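Against the Tidy Desk

My office has a new rule: clear your desk by five.
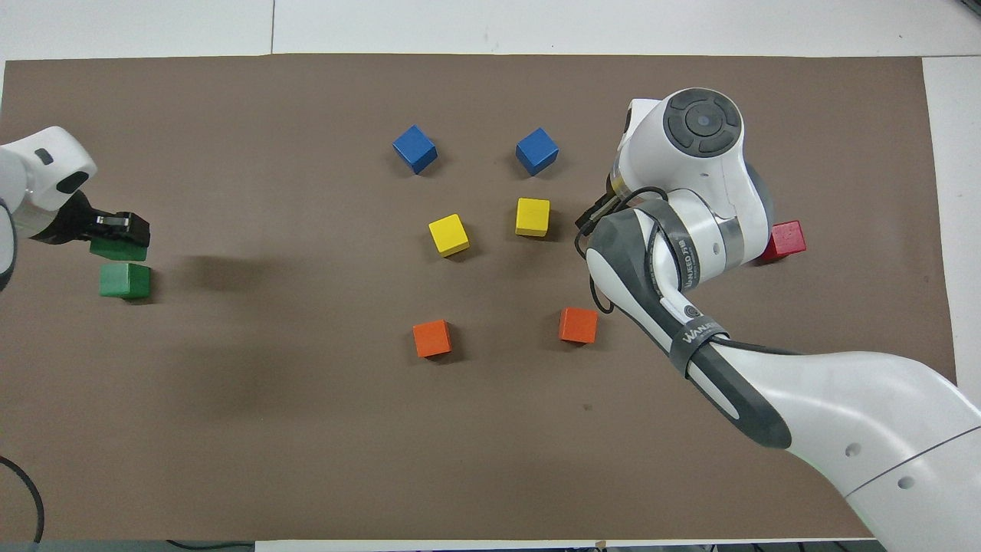 Luuk Van Wijk tells me the rule is the best thing to happen to the place in 13 years, and that he can finally think. I believe him. Luuk alphabetizes his tea.

I think best next to a heap. The heap knows things. A bill from December sits on top of a birthday card I meant to mail, and every time I move one I remember the other – and then forget both, but on my own terms. Put it all in a drawer and it's gone for good. I opened one of my drawers last month and found 19 pens, 2 of which worked, and a key to a bike I sold.

Tidy people say a clean desk shows respect for your coworkers. Maybe so. Mine have never complained, though Ye-rin Bae did once ask if I was moving out.

So I'll clear it by five, as told. The heap is going home with me in a tote bag, and it'll be back by nine.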